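# Pusetti 仿真套件试用报告(课程项目)

组员:Yurani Rivadeneyra、Jairo Alvarado
日期:08/12/2025

Prollovero 宣传 Pusetti 时说,它能让学生组“不买机械臂也能得到可信的抓取数据”。我们从九月试用至今,对“可信”二字持保留意见。厨房台面任务能跑,机械臂夹起黄碗的画面也很漂亮,可画面漂亮不等于接触模型可靠。
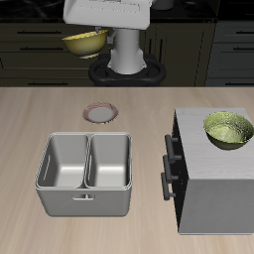 Flor Giraldo 审阅初稿时批注:你们没有真机对照,凭什么说接触模型不可靠?请把话说准。

批评成立。准确的说法是:厂商没有公开摩擦参数的来源,我们无从核实。手册只写“经过 1,000 次验证”,验证了什么,没有交代。

### 视角

套件同时提供外部视角和近夹爪视角。后者被当作卖点,但下方一整条深灰色遮挡带占去不少画面,用来训练视觉策略是否划算,我们存疑。 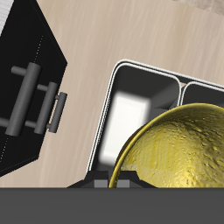 图2 近夹爪视角:双格容器与右侧黄碗

外部视角较实用,碗、盘、水槽和柜子的相对位置一目了然。缺点是碗靠近画面边缘时会被裁掉一部分,而相机位姿只能从 3 组预设里选。
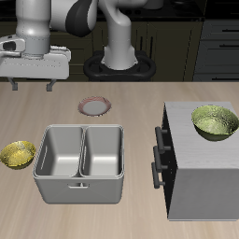 图3 外部视角:夹爪空置,黄碗在台面左侧

### 复现性

同一随机种子重跑 6 次,有两次的日志对不上。客服回信建议升级版本,升级后我们还没有重测。 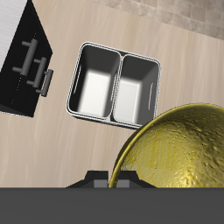

许可费也要算进来。教育版每席位 197 欧元,不含导出原始接触力的模块,而我们最需要的正是这一块。若下学期仍用 Pusetti,建议先向 Prollovero 索取参数文档,拿不到就不续费。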